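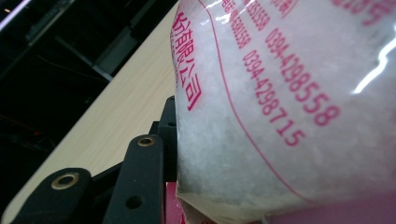
Figure 3. Coarse white granules in a clear bag with magenta-red print.

4.2 Coarse grains and the pinch problem

Most of the trouble in the Talbridge kitchens came down to grain size. Cooks were asked to season a plain barley broth by hand, no spoon, no scales, until it tasted right to them. Then the same again with a finer grain. We weighed the pot of salt before and after. Simple enough, but the spread was far wider than we had planned for, and the coarse grain was the worse of the two.

A pinch is not a fixed thing. Coarse crystals leave gaps, so the same three fingers pick up less by weight, and cooks who had switched from fine to coarse tended to go back to the pot more often. Those going the other way overshot. Of 962 pinches logged, the largest were nearly all fine grain and nearly all from the first session. People learn quickly. They also forget: after a week away most were back where they started (see Section 5).

Ocampo reported much the same thing for sugar in the Koivisto bakery work, though his bakers had scales to hand and used them when they were unsure. Ours did not. Tikkanen has argued that the tongue corrects for the hand, given enough tasting. Our cooks tasted a lot and it helped a bit, less than she would predict. Broth temperature may matter here, we held ours at 50 degrees and she did not report hers.

One more point on packing. Clear bags let the buyer judge the grain before opening, and several cooks said they shop this way, by eye, and dont read the label at all. Where print covers much of the bag there is less to go on. Cooks then squeezed or shook it. We did not test whether squeezing tells them anything useful, someone should.

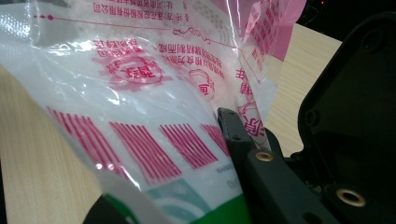
4.3 Limits

Small group, eight cooks, all from two kitchens that share a supplier. No home cooks. The Himo kitchen dropped out after session 5 and its figures are left out of the table but kept in the appendix. Room damp was not logged. It ought to have been, as fine salt clumps and a clumped pinch is a diferent pinch. The broth itself was made fresh each session from the Skaltoten recipe, with the salt taken out, and small changes in the barley can't be ruled out.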